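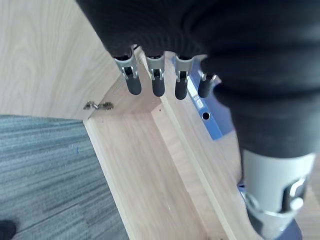 Office Tips: Teaching the Robot to Put a Binder Away

191 shares | 72 comments

You have put away 2,000 binders in your life and could do it asleep. Now do it through a remote-control glove, with a delay, while Renata Bustos from accounts watches. A few tips from our first month at Rarov.

Open both cabinet doors before you start recording. Doors are their own lesson, and a long one.

Go slower than feels dignified. The robot copies your pace, your wobble and your habit of tapping the shelf twice for luck. I had to throw out 263 runs over the tapping.

Rest your arm between tries. A tired elbow teaches drooping. 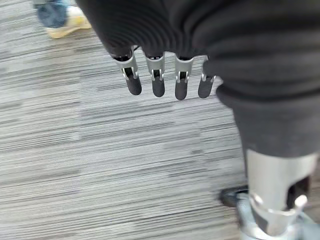 Eilif Vik writes that he keeps the wobbly runs, as long as the binder ends up on the shelf. At Volstead they found a robot raised on perfect runs had no idea what to do when it missed. Fair enough, Eilif. You may have my 263.

Change one thing at a time. Move the binder a little, or start the arm from a different spot, and leave the rest of the room alone. If you shift everything at once you'll never know which part it choked on.

Watch the thumb, too. Yours knows where it is without being told, and 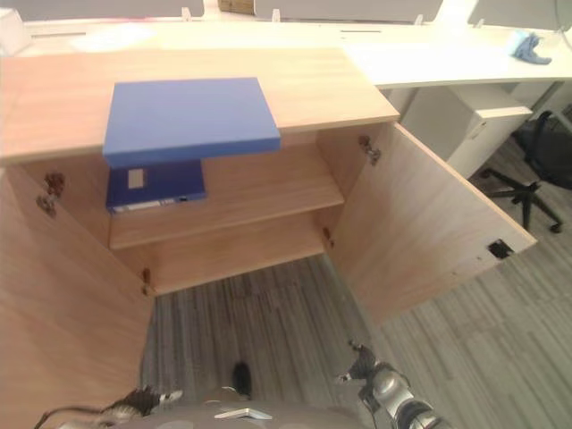

the robot's goes where your glove says, including into the side of the cabinet. Keep it wide until the fingers have closed, then bring it in.

Stop when you start talking to the arm. I usually get there by 3 p.m. 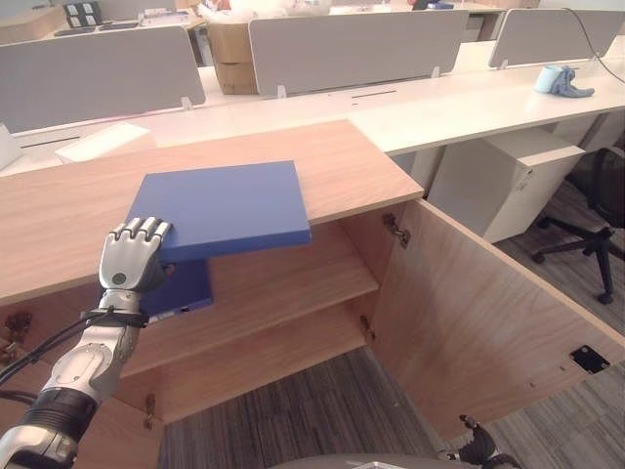
Blue cover, silver fingers, edge of the cabinet.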